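Jitia Student Robotics Club
Garment Handling Project
Minutes of the September meeting

Present: project lead, software group, hardware group, data group, faculty adviser. Apologies from the two members on the Cimelano field placement.
The meeting opened at 4:15 p.m. in the teaching lab.

1. Minutes of the previous meeting

Accepted with one correction. Under item 4, "gripper force" should read "gripper closing speed." The force limit has not been changed since the spring.

2. Data collection

The data group reported that the folding set now holds 2,176 recorded episodes, of which 300 were added over the summer session. Most of the new ones are towels and T-shirts. Denim is still underrepresented. The group proposed that the next 100 episodes be recorded with jeans only, starting from a folded state, so that the grasp and the first lift can be trained separately from the full fold.

The adviser asked whether starting positions were being varied enough. The data group said that operators tend to put the garment back in the same place after each run, usually along one side of the table, and that the policy has probably learned this. It was agreed that the start position will be drawn from a printed list before each episode. The operator is to mark the position number in the log before the arm is enabled.

Logs with no operator initials will be excluded from training from now on. Existing entries without initials stay in the set but will be tagged.

3. Wrist camera and lighting

The software group presented the results of the exposure test. With the ceiling lights on and the blinds open, reflection from the tabletop raises the average brightness enough for auto exposure to darken the whole view, and detail in dark fabric suffers first. Fixed exposure gave steadier results but needs to be reset when the blinds are moved.
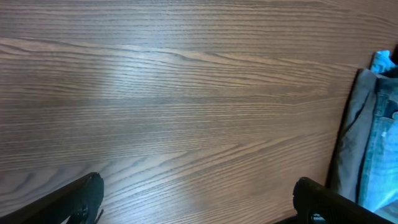 Three options were discussed. A matte cloth over the table would remove the reflection, but it moves with the garment when the fingers drag. Polarizing film on the lens is cheap and has not been tried. Moving the work to the windowless bench in the back of the lab would solve the daylight problem, but the bench is shared with the Kinerus team until their competition entry is shipped. The meeting preferred to try the film first and to keep the blinds closed during all recording in the meantime.

The software group also noted that the segmentation model sometimes labels strong wood grain as a fabric edge. The false edges appear mostly where the grain curves. Bare-table views will be added to the training set as negatives.

4. Gripper

The hardware group reported on finger pad wear. Slip on the waistband was seen in 5 of the last test lifts, all at the slower closing speed. The cause is not settled. New pads in a softer compound have been ordered from Rocha and will be fitted to both fingers together. No comparison runs are to be made with mixed pads.

The wide-open setting was discussed. Opening the fingers fully before every approach costs time and increases the chance of touching the garment with the outside of a finger. The hardware group will test a narrower approach width on flat folds and report back.

5. Lab access

Evening access continues on the same terms. Two members must be in the room whenever the arm is powered. The emergency stop check goes on the sheet by the door, not in the episode log.

6. Actions

Data group: print start position list; record jeans episodes; tag logs without initials.
Software group: fit and test polarizing film; collect bare-table negatives.
Hardware group: fit new pads on arrival; test approach width.
Adviser: ask about bench availability after the Kinerus entry ships.

7. Any other business

The spare wrist cable has been returned to the hardware cabinet. The label on its bin is wrong and will be replaced.

The meeting closed at 5:20 p.m.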